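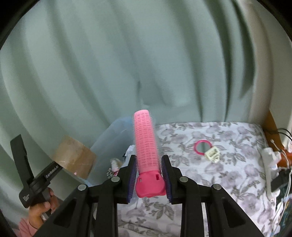

Milagros Moya, Data Publications Editor, Litix

4 shares | 2 comments

NENSKA, October 2021. Litix has released a public register of street trading and market stall permits issued by 42 local authorities. The register is free to use, requires no account, and can be searched by permit holder, issuing office, trading location, category of goods and fee paid. Records can be downloaded as CSV or JSON files.

Until now, permit decisions were published mainly as scanned notices on the websites of individual authorities, in formats that could not be searched. Litix collected the notices, converted them to text and matched each one to the corresponding entry in the authority's published fee schedule. Where a notice and a schedule disagree, both values are kept and the record is marked as unresolved.

The search software was built by Kernovix under the direction of Ezequiel Villalobos. It tolerates spelling variants in names and addresses, and groups renewals under the original permit number. A query can return up to two linked permits that share a trading location, with the earlier permit listed first. 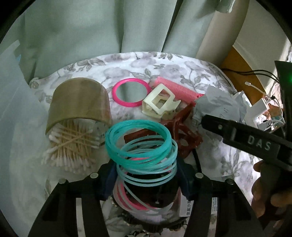 Goods categories are assigned from the wording of the permit itself, using a fixed list that is published with the register. The list works at the level of product type and does not record color, size or finish. Thin round bangles, for instance, are entered under costume jewelry, and a stack combining glossy teal-green rings with paler aqua ones would still fall under a single category code. Permits that name no goods are coded as general merchandise.

"The main users we expect are reporters and residents checking how pitches are allocated," said Florencio Montes, who leads the project at Litix. "Each record links to the source notice so that the coding can be verified."

Private addresses have been removed from all records. Requests for correction may be submitted through the form attached to each entry and are reviewed by Harvey Lemieux. Corrected records retain their earlier version in the change log.

The next scheduled update is in February and will add permits issued in Iglesias.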